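Filed under: Short Stories / Sport & Outdoors

The Climow Bowl

by Valdemar Damgaard
April 3, 2020

Mrs Kvaran had entered the over-seventies singles at Bunness every October since her husband died, and she had never once got past the first round, so when she found herself in the final she went and sat in the car for a bit.

It was a green she knew well enough. It ran slow on the railway side and there was a dip by the far ditch that would take a bowl off you if you weren't watching (Arne used to call it the plughole). Her opponent was Dorothy Ustum, who had won the thing seven times and wore white gloves, and who had once sent Mrs Kvaran a very decent letter when she needed one. That made it harder, really. You want to be cross with somebody at that stage of an afternoon, and she couldn't manage it.

They tossed and Dorothy took the mat. For a good long while there was nothing in it. Dorothy would draw in close, as she always did, and Mrs Kvaran would come up behind her a little heavy and knock something somewhere, and the people on the benches would make the noise people make. By the last end they were level, and it had got cold enough that she could feel her rings.

"Your shoelace, dear," said Dorothy.

Mrs Kvaran looked down. It was indeed undone. She bent and tied it, which took longer than it used to, and when she stood up again she had quite forgotten to be nervous. She had one bowl left and Dorothy was lying a foot from the jack. She thought of Arne on the kitchen lino with a tin of peaches, showing her how the bias worked, and both of them laughing so much that the dog got up and left the room.

She let it go out wide, much wider than she meant to, right over towards the plughole, and Dorothy said "Oh!" quite softly. It hung about there as if it had met a friend. Then round it came, in no hurry at all, and leaned itself up against the jack.

Dorothy took off a glove to shake hands.

"He'd have said you got lucky," she said.

"He'd have been right," said Mrs Kvaran, and they went in together to see whether there was any cake.

Last updated: April 2020

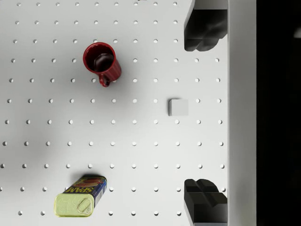 A red mug, seen from above.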